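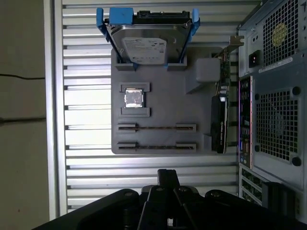 파란 브래킷에 끼운 3.5인치 하드디스크와 그 아래의 CPU.

버리지 못한 컴퓨터, 그 안의 식탁

어느 집에나 한 대쯤은 있다. 베란다 구석이나 장롱 옆에 서서 먼지를 뒤집어쓴, 버리자니 아깝고 켜자니 겁나는 옛날 컴퓨터 말이다. 메흐랑기즈 바히디 씨의 집에도 그런 본체가 2대 있었다. 하나는 남편이 번역 일을 하던 것이고, 하나는 딸이 대학에 갈 때까지 쓰던 것이다. 지난 6월, 이사를 앞두고 바히디 씨는 드디어 마음을 먹었다. 안에 든 것을 다 꺼내 보기로.

꺼내 보니 사진이 나왔다. 그것도 음식 사진이 673장이나! 결혼하고 몇 해 동안 저녁상을 차릴 때마다 한 장씩 찍어 두었는데, 정작 본인은 까맣게 잊고 있었다고 한다. 허브를 잔뜩 넣은 오믈렛, 바닥이 노릇하게 눌은 사프란 밥, 옆집에서 얻어 온 김치가 나란히 놓인 상. "처음 몇 해는 간이 전부 짰을 거예요. 사진만 봐도 알겠어요." 바히디 씨는 그렇게 말하며 한참을 웃었다. 나도 옆에서 차를 두 잔이나 얻어 마시며 덩달아 웃었다.

그 사진들을 옮겨 준 곳은 시장 골목 끝에 있는 작은 수리점 '코르키츠'다. 간판이 하도 작아서 나는 처음 갔을 때 두 번이나 지나쳤다. 주인 포루그 카제미 씨는 원래 제과점에서 일하던 사람인데, 손님들이 맡기는 물건보다 손님들이 풀어놓는 이야기가 더 무겁다고 했다. 돌잔치 영상을 찾는 할머니도 오고, 쓰다 만 소설을 찾는 중년의 회사원도 온다. 월요일 오전이 제일 붐빈다. 주말에 집 정리를 하다가 발견한 것들을 들고 오기 때문이란다. 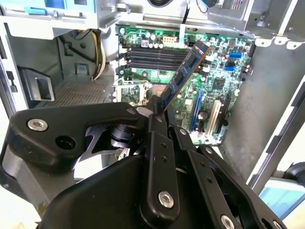
카제미 씨가 손님에게 맨 먼저 묻는 것은 기종이나 연식이 아니다. 무엇을 찾고 싶으냐는 것이다. 답을 바로 하는 사람은 드물고, 대개는 "글쎄요, 뭐가 있는지 모르겠는데요" 하고 말끝을 흐린다. 그러면 카제미 씨는 의자를 내주고 천천히 생각해 보라고 한다(이 의자가 또 묘하게 편하다). 얼마 전에는 233쪽짜리 요리 공책을 한 글자씩 타자로 쳐 두었다는 분이 찾아왔다. 종이 공책은 물난리 때 잃어버렸고, 남은 것은 그 파일 하나뿐이었다. 복사를 마친 뒤 그분은 계산대 앞에 서서 어머니의 양고기 스튜 만드는 법을 소리 내어 읽었다고 한다.

나는 그 이야기를 듣고 집에 돌아와 내 컴퓨터를 괜히 한 번 쓰다듬었다. 안에 무엇이 들어 있는지 다 안다고 생각했는데, 폴더를 열어 보니 그렇지도 않았다. '새 폴더' 안에 '새 폴더', 그 안에 또 '진짜 최종'. 친구들과 남해에 갔을 때 먹은 멸치쌈밥이 거기 있었고, 이제는 문을 닫은 단골 국숫집의 메뉴판도 있었다. 국수 한 그릇이 3,000원이던 시절이다.

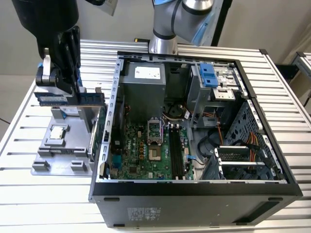

오래된 물건을 정리하는 데에는 순서가 있는 것 같다. 바히디 씨는 먼저 사진을 옮기고, 그다음 딸과 날을 잡아 함께 보고, 맨 마지막에야 본체를 내놓기로 했다. 본체를 옆으로 눕히고 옆판을 떼어 속이 위로 보이게 해 놓으면 뜻밖에 부엌 서랍을 연 것 같은 기분이 든다. 길고 얇은 메모리는 꼭 껌 같고, 네모난 프로세서는 은박지에 싼 초콜릿 한 조각 같다. 물론 먹을 것은 하나도 없지만, 음식 사진을 찾으러 간 사람 눈에는 다 그렇게 보이는 법이다.

지금 바히디 씨는 새집 부엌에서 그 사진들을 보며 옛날 저녁상을 하나씩 다시 차리고 있다. 첫 번째는 허브 오믈렛이었다. 딸은 시금치가 너무 많다고 투덜거리면서도 접시를 비웠고, 다음 주에는 눌은밥 차례라고 한다. 사프란은 벌써 불려 두었단다.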